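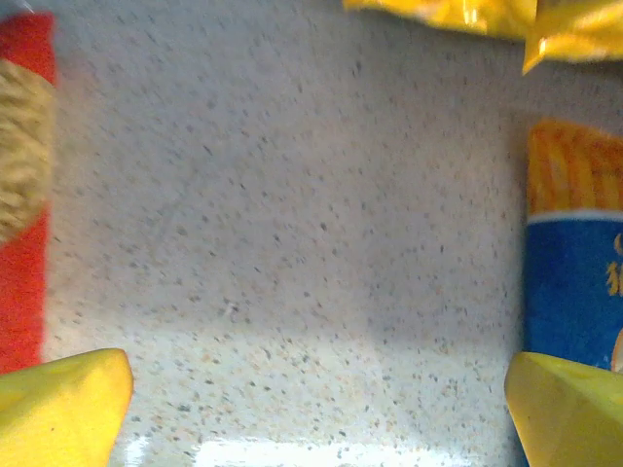
The yellow fingers of the Cilier gripper over the speckled countertop at the Fimton workshop, between two upright packages.

Workshop Arm Project Enters Its Second Stage

Members of the Fimton shared workshop have completed the first stage of the Cilier project, a tabletop robot arm intended to sort and put away packaged groceries. The project is led by Katalin Rácz, with Siu-fong Hsueh responsible for wiring and control software. An account of the build was presented to members on 06/02/2023.

The arm was assembled from a secondhand kit and parts made on the premises. Its gripper has two rounded yellow fingers, now in their fourth version. Earlier versions had narrow tips that pressed into soft packages and were difficult to line up with the sides of a box. The present fingers are broader, with flattened tips angled toward the center. Drawings for all four versions are kept in the project folder.

A small camera at the wrist supplies the view used for positioning. Ms. Hsueh reported that reflections from the countertop remain the main source of error. Glare near the fingers washes out the surface pattern, and the software has at times treated a bright patch as the edge of a package. Glossy bags present a similar difficulty – their folds catch the light and change shape whenever the bag is moved. Stiff, upright packages have given better results.

The team has recorded 445 pickup attempts to date, of which 400 were completed without a drop. Of the 45 failures, most involved bags. Spending on the first stage came to $185, paid from the equipment fund.

Work in the second stage will cover a shade for the overhead lamp, a softer lining for the fingertips and a revised cable route along the forearm. Rianne Hoekstra has agreed to prepare the lining samples. A demonstration is planned for September.

Members who wish to take part should write to Ms. Rácz through the workshop office. Experience with robotics is not required, though new participants must complete the bench safety session before using the arm.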